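Caring for Wooden Boards and Work Surfaces

Guidance for members of the Wirercombe Household Workshop

Maple boards are used throughout the workshop for cutting, sorting, gluing and general table work. They last many years if they are cleaned promptly and oiled at sensible intervals. The following advice applies equally to boards kept at home, whether in the kitchen or on a workbench.

Daily cleaning

Clear the board before cleaning it. Small parts, shapes and offcuts should be lifted off by hand, as sweeping them across the surface can drag grit along the grain. Brush away dust with a soft brush, then wipe the board with a cloth wrung out in warm water and a little washing-up liquid. Follow with a clean damp cloth and dry at once with a towel.

A board should never be left to soak, and should not be placed in a dishwasher. Stand it on its long edge until both faces are fully dry – overnight is best.
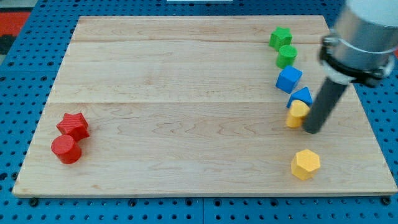 Wirercombe, June

Boards made up of several planks need particular attention along the seams. Crumbs and dried glue collect there first. Run a wooden cocktail stick gently along each seam and brush out whatever comes loose. Metal scrapers and knife points are not to be used for this purpose. If a seam has opened far enough to admit a fingernail, the board should be withdrawn from food use and shown to Keegan Robichaud at the repair bench.

A board laid on a perforated metal table should sit flat, with no screws or pegs beneath it. Check the underside for grit before setting it down. Where a board slides, a thin rubber mat cut slightly smaller than the board will hold it in place. Lift the mat after use so that damp is not trapped against the wood.

Coloured blocks and other small pieces

Blocks with a ridged surface hold dust more readily than smooth ones. Wash them in lukewarm water with a soft toothbrush, working in the direction of the ridges, and dry them on a folded towel. Hot water should be avoided, as some plastics lose their shape. Do not return damp blocks to the board.

When sorting, members may group by colour or by shape, as they prefer. Stars are best stored flat in a shallow tray. Cylinders tend to roll once tipped over and should be kept in a tray with a raised lip.

Oiling

Pale woods show dryness as a dull, slightly chalky look. Apply food-safe mineral oil with a lint-free cloth, following the grain, and cover both faces and all edges. Leave for several hours and wipe off the excess. New boards require a second coat the next day. Olive and sunflower oil are unsuitable and will turn sticky in time.

Light marks may be removed beforehand with fine abrasive paper, used by hand and always along the grain. Deep cuts are a matter for the repair bench, which is open until 11 in the morning.

Boards borrowed from the Bostcombe store must be returned clean, dry and free of fresh oil. Questions about oils and cloths may be addressed to Keegan Zacharias at the store counter.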